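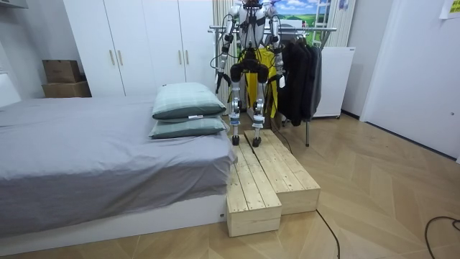 Kirstin Baxter asks whether a person who has already received the Jisham Service Award may be nominated again. The answer is yes, provided two years have passed.

November 20, 2018
By the Jisham Civic Awards Office

1/ Nominations for the next Jisham Service Award are now open. The award honors residents who have given their time to local youth groups, food pantries or public parks.

2/ Any resident may submit a name. Nominees must live or work in Jisham or Paju. Current members of the selection panel are not eligible.

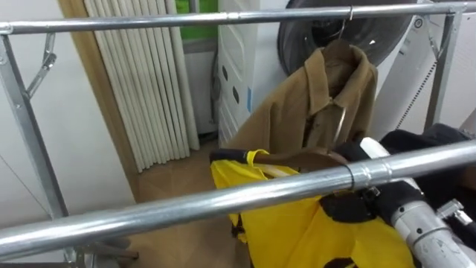

Brown shirt on a wire hanger, metal clothing rack.

3/ Each nomination requires a completed form and two letters of support. Letters from relatives of the nominee will not be accepted. Forms may be mailed to P.O. Box 3043 or left at the front desk of the Vonda Building.
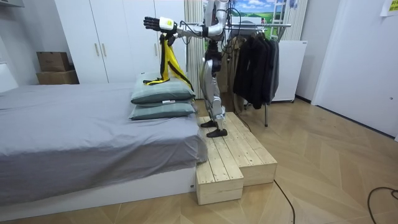 Robot on a wooden step platform by the bed, one arm extended.

4/ The recipient will direct a gift of $2,000 to a local nonprofit of his or her choice. The gift is provided by Jumis Savings, which has supported the award since it was founded. We thank the bank for its continued generosity.
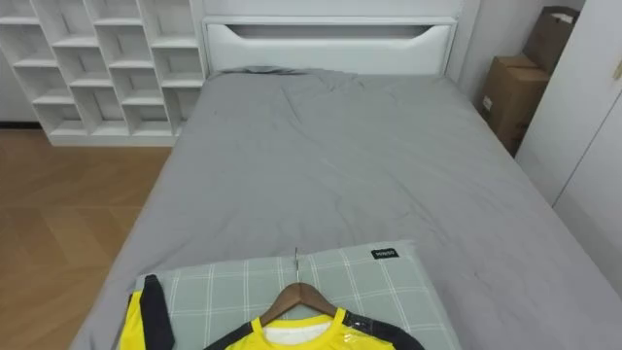 5/ The award will be presented at the spring dinner in April. Ticket prices and seating details will be posted to this account after the new year.

6/ Questions about eligibility should be sent to the office in writing. Replies to this thread are read but may not be answered individually.

Recent
Paju Park Cleanup: Thank You to All Who Took Part
Spring Dinner Sponsorships Available
Vonda Building Holiday Hours

Contact | © 2018 Jisham Civic Awards Office | Back to top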